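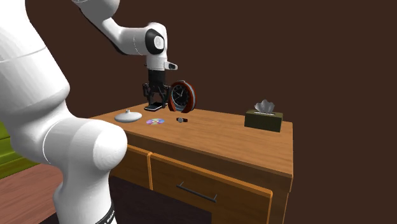

Start Aktuelles Publikationen Veranstaltungen Presse Kontakt

Pressemitteilung

Neues Handbuch zum kommunalen Satzungsrecht erschienen: Gunier Verlag legt Praxiswerk für Gemeinden und Zweckverbände vor

Daltudby, 27. März 2023. Wer schon einmal in einer kleinen Gemeindeverwaltung gesessen und versucht hat, eine Gebührensatzung so zu formulieren, dass sie auch nach der dritten Änderung noch verständlich bleibt, der weiß, wie viel Sorgfalt und wie viel Geduld in diesen oft unterschätzten Texten steckt. Umso mehr freuen wir uns, heute ein Buch vorstellen zu dürfen, an dem unser Haus lange und mit großer Zuneigung gearbeitet hat: das Handbuch »Satzungen erlassen, ändern, aufheben« von Zoltán Kelemen und Kinga Orbán.

Auf 296 Seiten begleiten die beiden ihre Leserinnen und Leser durch das gesamte Leben einer Satzung, vom ersten Entwurf auf dem Schreibtisch der Kämmerei über die Beratung im Ausschuss und den Beschluss im Rat bis hin zur Ausfertigung und öffentlichen Bekanntmachung. Gerade den letzten beiden Schritten widmet das Buch viel Raum, denn erfahrungsgemäß scheitern Satzungen vor Gericht gar nicht selten an Formfehlern, die sich mit einem Blick in die Hauptsatzung hätten vermeiden lassen. Eigene Kapitel behandeln die rückwirkende Inkraftsetzung, die Kalkulation von Benutzungsgebühren und die Frage, wann ein Fehler im Verfahren geheilt werden kann.

Entstanden ist das Werk aus einer Fortbildungsreihe, die Kinga Orbán und Zoltán Kelemen gemeinsam an der Verwaltungsakademie Stirnance halten. Für das Buch haben sie fast 1.000 kommunale Satzungen durchgesehen, darunter Hundesteuersatzungen, Friedhofsordnungen, Abwassersatzungen und so manche Marktordnung, die seit Jahrzehnten unverändert gilt und trotzdem noch ihren Dienst tut. 70 Formulierungsmuster, jeweils mit Erläuterungen am Rand, sind daraus hervorgegangen und finden sich gesammelt im Anhang.

»Wir wollten ein Buch schreiben, das man während einer Sitzung aufschlagen kann und in dem man dann auch etwas findet«, sagt Kinga Orbán. »In unseren Kursen kamen immer wieder dieselben Fragen, und es waren gute Fragen. Muss die Anlage mit ausgefertigt werden? Reicht der Aushang, wenn das Amtsblatt verspätet erscheint? Darauf gibt es Antworten, nur standen sie bisher sehr verstreut.«

Zoltán Kelemen ergänzt: »Eine Satzung ist für viele Menschen die Rechtsvorschrift, mit der sie am häufigsten in Berührung kommen, oft ohne es zu merken. Sie hat es verdient, dass man sie ordentlich schreibt — und dass man sie auch wieder aufhebt, wenn sie keiner mehr braucht.«

Gefördert wurde die Arbeit durch die Csonka Stiftung für Verwaltungskultur, der wir an dieser Stelle sehr herzlich danken möchten. Dank ihrer Unterstützung kann jede Gemeinde, die an der Fortbildungsreihe teilgenommen hat, ein Exemplar kostenfrei anfordern. Eine kurze formlose Nachricht an den Verlag genügt.

Im Mai stellen die beiden ihr Buch im Lesesaal der Verwaltungsakademie vor und nehmen sich im Anschluss gern Zeit für Gespräche, auch über ganz konkrete Fälle aus dem Rathausalltag. Der Eintritt ist frei, um Anmeldung wird gebeten. Den genauen Termin geben wir in unserem Veranstaltungskalender bekannt.

Rezensionsexemplare und Interviewanfragen vermittelt die Pressestelle des Gunier Verlags in Daltudby. Abdruck honorarfrei, Belegexemplar erbeten.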